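How to fold a small cloth so it stays flat in the drawer

I fold many cloths in my kitchen, and for a long time they came out of the drawer with more wrinkles than they had before. The method below is simple and you need only a clean table.

Before you start

Choose a table with a smooth top and take everything away from the part where you will fold. A light surface is good for a dark or colored cloth, you see the edges better. My cloths are from Tandier and they are quite soft, so they need a little more patience than stiff linen.

Step 1. Find the top corners

Put the cloth down in the middle of the table. Do not try to fold it yet. First look for the 2 corners of one short side and take one in each hand, very near to the tip. If you hold too far inside, the edge will roll.
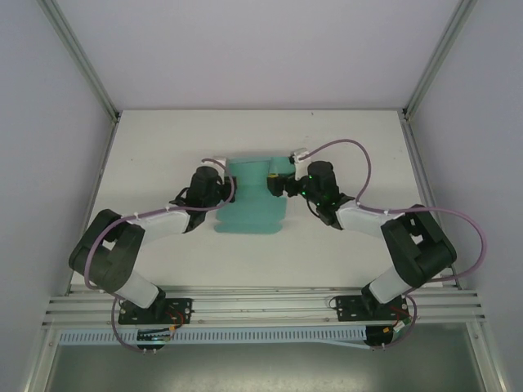
A reader in Gollton writes that she always begins from the long side, and that with thin cloths this gives her fewer creases in the center. I tried it with a thin one and I agree, but for thicker cloths I stay with the short side.

Step 2. Open and smooth

Lift the two corners a little, pull them gently apart and lay the cloth down again. Then pass your open hand from the center to the edges — slowly, without pressing hard.

Step 3. Fold

Bring the top edge to the bottom edge and match the corners. Turn the cloth and fold once more the same way. If the edge is wavy, match the corners only and let the rest lie as it wants.

Put the folded side to the front of the drawer.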